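How to Check and Replace a Refrigerator Door Gasket

Posted January 31, 2023 by Rawiri Kingi
Shares: 297 | Comments: 2

A worn door gasket lets room air into the cabinet. The compressor runs longer, frost builds up in the freezer, and the door edges may sweat. Most gaskets on household units made in the last few decades can be changed with hand tools. The procedure below applies to top-freezer and bottom-freezer models with either a push-in gasket or one held by a screwed retainer. It does not apply to gaskets that are foamed in place. Those come as part of the door.

Tools and supplies

- 1/4 in. nut driver (screwed retainer only)
- Flashlight
- Mild dish soap, warm water, soft cloth
- Old toothbrush
- Hair dryer
- Petroleum jelly
- Replacement gasket matched to the model number

The model number is on a plate inside the fresh food compartment, usually on the left wall or behind the crisper drawer. Do not order by outside door size. Two doors of equal height can take different gasket profiles. The Winar and Kullus aftermarket lists both show the profile in cross section; compare it with a short length of the old gasket before ordering.

Testing the seal

1. Close the door on a strip of paper so that half of it sticks out. Pull slowly. There should be steady drag.

2. Repeat every few inches on all four sides, including the hinge side. Mark weak spots with masking tape.

3. Put a lit flashlight inside, aimed at the suspect area. Close the door and darken the room. Light showing at the gasket line confirms a gap.

4. Check the cabinet for level front to back. The front should sit slightly higher so the door swings shut from half open. A door that drifts open can fail the paper test with a sound gasket.

Cleaning

Clean before replacing. Syrup and grease in the folds will hold a gasket away from the cabinet face, and the fault often ends there. Work soapy water into the folds with the toothbrush, wipe with plain water, and dry. Do not use bleach or solvent cleaners on vinyl. Repeat the paper test once the gasket is dry.

Removing the old gasket

1. Unplug the unit.

2. Take tall bottles and jars out of the door shelves. A loaded door can sag while the retainer is loose, and it will then be reassembled out of square. Lift each bottle by the body and keep the other hand free for the door.

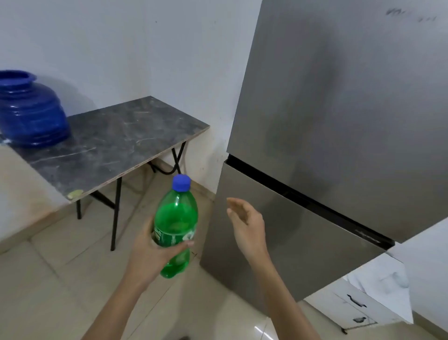

3. Fold back the inner lip of the gasket at a top corner. If screw heads are visible, the gasket is held by a retainer. Loosen the screws two turns only. Do not remove them, as they also hold the inner liner.

4. Pull the gasket out, starting at the corner and working down each side. Wipe out the channel.

Fitting the new gasket

1. Soak the gasket in warm tap water until the shipping kinks relax. Dry it fully.

2. Seat the four corners first, then press in the sides from the corners toward the middle.

3. On screwed retainers, snug the screws evenly. Close the door and look for twist before final tightening.

4. Where a section stands off the cabinet, warm it with the hair dryer on low and shape it by hand. Keep the dryer moving.

5. Apply a thin film of petroleum jelly on the hinge side to reduce drag.

6. Plug in the unit, reload the door, and repeat the paper test after 24 hours. Small gaps at the corners usually close within a week.

Related

- Cleaning Condenser Coils on a Collmont Upright
- Leveling Legs: Sizes and Thread Types
- Sriwong Drain Pan Removal
- Defrost Timer or Defrost Board?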